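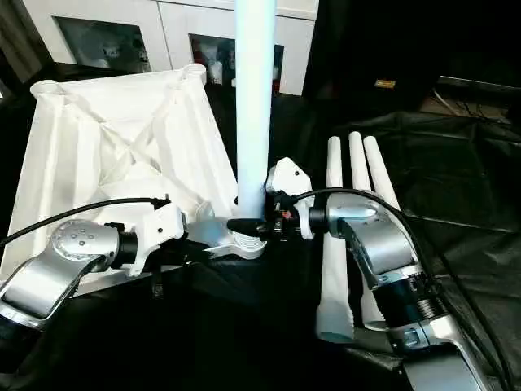

在家里做双臂机器，最先要准备好的是工作台，手臂可以晚一点再说。我是在第二次重新安装的时候才明白这个道理，所以把台面放在第一条来写。我的台面上铺一块黑布，两只银色的手臂从左右两边伸到布的上方，在中间的白色立管旁边工作。黑布有两个好处：管子和支架都是白色的，放在黑色上面很容易看清楚边缘；另外，小零件掉下来的时候不会弹到很远的地方。黑布也有一个坏处，黑色的螺丝掉在上面很难找。我的夹爪支架是白色的打印件，用的正是黑色的小螺丝，这一点我当初没有想好。如果您还没有买螺丝，请买银色的。

关于布，再多说几句

布不要拉得太紧。我试过用夹子把布的四个角都固定住，结果手臂碰到布的时候，整块布连同上面的东西一起移动。现在我只固定靠里面的一边，其他地方让它自然地放着，有褶皱也没有关系。只有一个地方必须平，就是放工件底座的地方。开始工作以前，我用手掌从中间向外面抹一次，感觉下面有没有螺母或者扎带头。有一次下面压着一个小垫圈，立管怎么调都是歪的，我花了一个晚上去检查程序。

布的料子选不掉毛的。掉毛的布，毛会进到关节的缝里面去。旧的桌布可以用，旧的毛衣和绒毯不要用。洗的时候不要加柔顺剂，洗了以后布会变滑。如果家里有猫，晚上请把布收起来。

线的长度

每只手臂上面都有一根到夹爪的线。线的长度我改过几次，最后留的是60厘米，从底座后面的固定点开始计算。比这个短，手臂抬到高处的时候插头会被拉住；比这个长，线会垂下来，挂到桁架的斜杆上。您的手臂和我的不一定一样长，请不要直接用我的数字，用一根绳子先量一下：

把手臂断电，用手把它推到最远的位置，绳子从插头沿着手臂走到固定点，再多留一个手掌的长度。然后把手臂推到最近的位置，看看多出来的绳子会落到哪里。如果落到工件上，就在上臂加一个线扣。线扣要让线可以滑动，不要扎死。扎死的线在同一个地方反复弯，时间长了里面会断，外面却看不出来，这种故障特别难找。

插头上我喜欢贴一小块布胶带，写上“左”或者“右”。两边的插头是一样的，插错了并不会坏，但是左边的命令会让右边的手臂动，旁边的人会吓一跳。胶带要写了字再贴，贴好以后再写，字会很难看。

打印支架

支架我自己打印了很多个，坏的也很多。坏的地方几乎都在螺丝孔旁边，沿着层的方向裂开。后来Namutov的朋友告诉我把模型转一个方向，让层和受力的方向交叉，情况就好了很多。Namutov是我们城里的一个共用工坊，我每个星期四晚上去那里，家里没有的工具都在那里用。

孔的周围，壁厚我用3毫米。再厚也可以，只是打印时间变长，夹爪也变重。手臂的末端每增加一点重量，肩膀的关节都会感觉到（请原谅我这样说，关节当然没有感觉，我的意思是它会热）。所以末端的零件应该轻，底座的零件可以重，这两个地方不要用同样的想法来设计。

螺丝拧进塑料的时候，第一次请用手拧，不要用电动的螺丝刀。感觉到阻力以后，再转四分之一圈就停。以后如果要拆开再装，先把螺丝反方向轻轻转，等到听见或者感觉到很小的一声“嗒”，说明螺纹对上了，然后才向前拧。这样同一个孔可以用很多次。这个方法是我父亲教我的，他修收音机，从来没有见过打印的塑料，但是方法一样有用。

如果孔已经坏了，可以把一小段耗材放进去，用烙铁尖轻轻烫一下，放凉以后重新钻孔。味道不好，请开窗。用过的烙铁尖要马上擦干净，最好准备一个专门做这件事情的旧烙铁头。

立管和底座怎么对

我们这个小项目叫Clurutow，目标是让两只手臂把管子和接头装成一个架子，一只扶着，一只装。听起来简单。人做的时候，眼睛和手会自己修正，机器不会。所以准备工作要比人手工装的时候细很多。

管子的端面要先处理。锯过的管子一定有毛刺，用细砂纸在里面和外面各转几圈，然后用干布擦。请不要用湿布，塑料粉遇到水会粘在里面。检查的办法是用手指在端面上走一圈，如果有一个地方想停下来，那里就还有毛刺。

接头的口如果太紧，不要磨管子，要磨接头。管子磨细了，以后换别的接头就会松，而接头重新打印一个不贵。我开始的时候正好做反了，现在家里有一捆太细的管子，都给邻居拿去支番茄了。
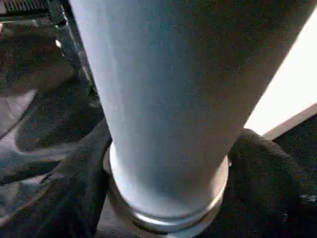
管子插进去以后，先不要松开夹爪。让手臂保持这个位置，用手轻轻推一下管子的上部，看底部有没有跟着动。如果底部动，说明没有插到底；如果只有上部有一点弯，那是正常的，管子长了都会弯。我把这个动作写在一张纸上，贴在电源旁边，因为我自己也经常忘记。

需要用胶的地方，请等24小时以后再加力。说明书上的时间常常写得比较短，那是在温暖干燥的房间里测的，我的房间在一楼，冬天很凉。等的时候可以用橡皮筋把接头和管子绑在一起，橡皮筋下面垫一层烘焙纸，这样胶流出来也不会粘住橡皮筋。胶只涂在接头里面，涂薄薄的一圈。涂在管子上的话，插进去的时候胶都被推到外面来了。

备用的管子放在哪里

放在手臂后面，竖着放，圆的一头朝上。平放在台上的管子会滚，而且占地方。竖着放需要一个架子，不用很讲究，一块有孔的旧木板就够了。重要的是孔之间的距离要比夹爪张开的时候宽，否则拿一根会碰倒旁边的一根。我量距离的时候只想到了管子，没有想到夹爪，所以第一块木板浪费了。

取管子的顺序也要固定。我从最外面的开始取，这样手臂不需要从别的管子上面经过。如果您和别人一起使用机器，请把顺序也告诉别人，或者在木板上画一个箭头。

重量

我的手臂，标签上没有写能拿多重。我用厨房的秤和装水的瓶子自己试，到700克的时候，手臂还可以抬起来，但是停下来的时候会慢慢往下沉。我就决定平时不超过这个数字的一半。这样的试验您也可以做，请用塑料瓶，瓶盖拧紧，下面放一个盆。玻璃瓶不要用。试的时候手不要放在手臂下面，也不要急着去接瓶子，让它掉到盆里就好了。

比较大的桁架，我不让一只手臂单独去抬。让它的下边放在台面上，手臂只是从旁边顶住，这样重量由桌子来承担。桌子是整个工作室里力气最大的，也不用充电。

光线

夹爪上如果装了小相机，灯的位置就变得很重要。顶灯会在光滑的管子上留下一条很亮的线，程序有时候把这条线当成管子的边。我试过磨砂的灯罩，试过把灯对着墙照，后一种比较好，而且不花钱。玻璃柜门也会反光，如果柜子在手臂的对面，可以在工作的时候在玻璃上挂一张纸。我常常懒得挂，等程序出错的时候再挂。

白天和晚上的光不同，所以颜色的设置要保存两份。我在Murkeo买的灯可以调冷暖，我把旋钮的位置用铅笔画了一个记号。铅笔可以擦掉，油性笔就不行了。

声音和邻居

关节在半夜的时候听起来比白天响很多，虽然是同样的声音。桌腿下面放旧的鼠标垫，剪成小方块，每条腿放两层。我住在楼房里，楼下的夏女士（她写自己的名字用Xia，我第一次在信箱上看见的时候不知道怎么读）在五月来敲过一次门，很客气地问我家里是不是养了什么大的动物。垫了鼠标垫以后她说好多了。超过晚上九点，我只写程序，不开手臂。

收工的时候

请按照下面的顺序，我自己是这样做的：

先把手臂移到休息的位置，再关电源。反过来做，手臂会自己倒下来，可能压到工件。

用软刷子把关节周围的塑料屑刷掉，从上往下刷。不要用嘴吹，屑会飞到眼睛里。

摸一下每一个关节。温的可以，烫的就要记下来，下一次开机先检查这个关节的螺丝是不是太紧。

把台面上的螺丝收进有盖的小盒子。装药片的分格盒子很好用，每一格放一种长度，盖子里面用铅笔写上是做什么用的。

最后把布的四个角提起来，拿到垃圾桶上面慢慢抖，不要很用力。抖以前再看一遍，我曾经把一个很小的弹簧抖到垃圾桶里面，在茶叶和鸡蛋壳中间找了很久才找到。

有几位读者写信问我夹爪支架的文件。文件还在改，右边的那个形状像盾牌，尖的一头有时候会勾到线，我想把它改圆一点。改好以后我会放在Namutov的公共文件夹里，需要的人可以在星期四晚上直接来拿，也请带上您自己的螺丝，工坊里的盒子又快空了。

Berhanu Kassa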